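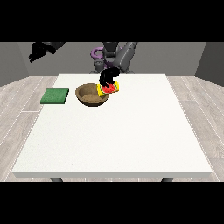 White table with a speckled top and dark gray legs.

How to Clean and Care for a White Table

White tabletops show everything: coffee rings, pen marks, the gray film that builds up where people rest their arms. Most of it comes off with dish soap if you get to it the same day. The steps below are for sealed tops, painted or laminated. Oiled wood and bare stone need different care.

What you need

A bucket, dish soap, baking soda, two soft cloths and a sponge. Skip scouring powder and steel wool.

Daily wipe

1. Brush off crumbs with a dry cloth. Grit dragged around under a wet cloth leaves fine scratches.
2. Mix a squirt of soap into 2 quarts of warm water.
3. Wipe from the back edge toward you in straight passes, then go over it with a clean damp cloth.
4. Dry it. Water left on the surface leaves spots – worse if your tap water is hard.

Stains

For coffee, tea or tomato, make a paste of baking soda and water and leave it on for 16 minutes. Rub lightly with the sponge and rinse. Turmeric may take a second round. Mine had a curry stain from August that faded after three.

For ballpoint ink, dab with rubbing alcohol on a cotton ball. Test it under the table first. Blot and change the cotton often, or the ink spreads.

Don't forget the front edge. Sleeves and belts rub against it all day, and it yellows before the rest.
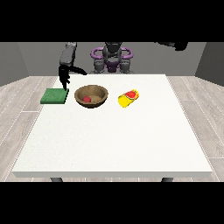 Legs and floor

Dark legs show dust, so run a damp cloth down each one when you mop. Check the feet while you are down there. Felt pads pick up grit and should be replaced when they go flat. Lift the table to move it, with a second person if it is heavy.

Scratches

Light scratches can be hidden with white furniture wax. Work it in with a fingertip, wait 30 minutes and buff. Deep ones that catch a fingernail need filler, and that is a separate job.

Posted by Ambros Ammann, Wednesday, November 30, 2022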